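3.2 Installation from outside the store

Most users of a mobile phone receive their applications from one store, which is already on the device when they buy it. In this section we study the other way, when the user takes the installation file from a web page and opens it by hand. We call this direct installation. The question for us is where people stop during this process, and what they believe the phone is telling them when they stop.

We asked 41 adults to install the same application, Oser, a small program for keeping household lists and notes about things stored at home. Oser was selected because it asks for few permissions and does not need an account. In its main view the user keeps one entry for each storage place, and each entry has a cover photo. None of the participants had used Oser before the study. Each of them received a phone with factory settings and a printed sheet with the address of the download page. The sheet did not explain the warnings that the system would show.

The process has several points where the user must decide something. First, the browser warns that this type of file can harm the device. Then the system refuses to open the file until the browser has been given the right to install applications. This right is given on a settings page, and after giving it the user must find the way back to the file. On the phones we used, the back button returned to the browser but the file was not opened again automatically. The user had to look for it in the list of downloads.

Of the 41 participants, 16 did not complete the installation. Only a few of them stopped at the first warning. The larger part stopped after the settings page, and in the interviews they told us that they thought the work was finished. They had turned on a switch, the switch had changed its color, and they waited for the application to appear. One participant waited for about 15 minutes before he asked if the phone was broken.

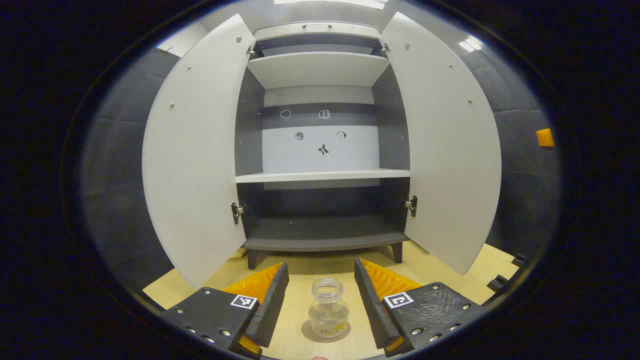 Figure 4. Cabinet with open doors.

Settimio Valentini, in his comments on an early draft of this section, objected that we put too much weight on the switch. In his opinion the participants stopped because the name of the file was a long row of letters and digits, and when they came to the list of downloads they did not recognize it as the thing they had asked for. He wrote that "a person who sees a file called Oser will open it, also if the settings page has confused him." He also asked whether the result would be the same with a phone which already had other files in the list.

We agree that the file name has a part in this. We went back to the screen recordings and found that some participants did open the list of downloads, looked at it for a short time, and closed it again. However, more of the participants who failed never opened the list. For them the name of the file could not make a difference. We therefore keep our first explanation for the larger group and accept the explanation of Valentini for the smaller one. His second question we cannot answer with our data, as the list was empty on all phones at the start.

A related matter is the checking of the file. The download page of Oser shows a checksum under the button, together with one sentence that advises the user to compare it. No participant compared it. When we asked about this later, most of them said that they had taken it for a serial number or for a part of the page that was not meant for them. Furukawa (Haruto Furukawa, personal communication) reports the same for Cindow, a photo editor that is distributed only from its own site, and he suggests that the comparison should be done by a helper program. Such a helper exists for desktop systems, for example Tanuvix, but it must itself be installed first, and so the problem is moved one step back.

It is also necessary to say something about updates. An application from the store is renewed without any action of the user. An application installed directly stays as it is, unless it contains its own update function. Oser contains such a function, but it only shows a message with a link, and then the user must go through the same steps once more, except for the settings page. We did not test this part. The behavior of users at the second installation is treated in Section 3.4, where we use the logs of the Tse mirror.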